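Rules for the Shared Table
As two-armed machines move onto ordinary counters, one group is writing down what good practice looks like

Before a robot at the Clungate training center is allowed to move, a person must touch the red button. The button does not have to be pressed hard or held. The operator reaches for it without looking, stops the arms, releases it, and signs a line on a sheet of paper clipped to the wall. The procedure takes less time than filling a cup of coffee, and it was skipped so often in the center's first year that it is now the opening clause of the Clungate Tabletop Practice, a set of rules that runs to 37 pages and governs every bench in the building.

The Practice was drafted under the direction of Bernadette Zamora, who came to the center from food service inspection and who still speaks of benches as "stations." Her view is that most of the existing guidance on robot safety was written with large machines in mind: welding arms behind fences, palletizers in cages, gates that cut the power when opened. A pair of light arms working over a table of snacks and drinks falls under the same general duties of care, but the daily questions are different.

"With a fenced machine you ask who may enter," Zamora said. "At a table, everyone is already inside. People lean in to straighten a tray. They put a cup down. We needed rules for leaning in."

The rules for leaning in occupy the second chapter. No hand may cross the table line while either arm is enabled, including an arm that is standing still. The person who resets the objects must be the person who holds the stop, so that there is never a question of whether someone else was about to resume. Sleeves are to be fastened and lanyards removed. A second person may be present but may not give instructions to the operator during a run, a provision that drew more objections than any other when the draft was circulated in October.

Ngọc Quan, who supervises the evening benches, was among those who objected. Many of the operators are new, and a quiet word from a colleague can prevent a poor grasp. The final text is a compromise. The observer may say "stop" at any time and for any reason, and no explanation may be demanded before the run is ended. All other remarks wait until the arms are parked.

The third chapter deals with layout, and it is here that the Practice departs furthest from what outside visitors expect. The center does not require a tidy table. It requires a recorded one. Early benches were arranged with care, each item squared to the edge and spaced evenly from the next, and the routines developed on them performed well until they were taken anywhere else. Merrick, a catering company that sent two supervisors to observe, pointed out that no counter it operated had ever looked like that at the end of a lunch period.

The current rule allows items to be tipped over, stacked, or left in their packaging, provided that nothing is placed where an arm could push it off the table and that the arrangement is entered in the bench record before the run begins. Glass containers are prohibited. Opened drinks are prohibited. Food used in handling trials is marked as such in the record and is not eaten afterward, a clause that Zamora describes as the one most in need of enforcement.

Speed limits follow in the fourth chapter. An arm moving over open table may travel at up to 600 millimeters per second. Within a hand's width of any surface or object the limit drops sharply, and the final descent of the gripper is left to a setting chosen by the supervisor for that bench. The drafters considered a higher ceiling of 800 and rejected it after a series of trials in which operators were asked to stop the arm at a mark. At the higher figure they were late too often.

Cables receive a section of their own. The Practice asks that each cable be traced by eye from the wrist back to the base, at the start of a shift and again after any change of gripper, with the arm moved slowly through the reach it will need. A loop must be long enough that the wrist can turn without strain and must not be able to catch on the furniture of the table. Vilance, the firm that maintains the center's equipment, reports that cable faults were formerly the most common cause of a service call. The firm has since asked its other clients to adopt the same section, and some have done so.

Not every part of the document has been well received. Operators are required to rest for 15 minutes after each block of work, and supervisors have found the blocks difficult to schedule. The record sheets are long. A smaller workshop at Dakari, which adopted the Practice this year, has cut the sheet to a single side and reports no loss. Zamora has asked to see the shortened version and expects that parts of it will appear in the next edition.

The layout chapter is the one that new staff find hardest to apply, and Quan teaches it at a working bench with the written text in hand. Trainees are asked to read the table as the arm will meet it: the gripper low over the beige tray, its fingers close to a small tan object, the rack of red Coca-Cola bottles standing just beyond. The arm passes just to the right of and in front of that rack – a taller neighbor than anything on the tray – and the Practice requires that the route back up be checked against it as carefully as the route down. They are then asked to follow the black cable where it loops from the gripper toward the right side of the tray, and to say whether they would sign the sheet.

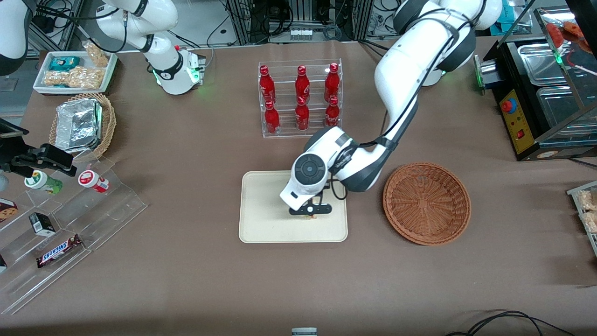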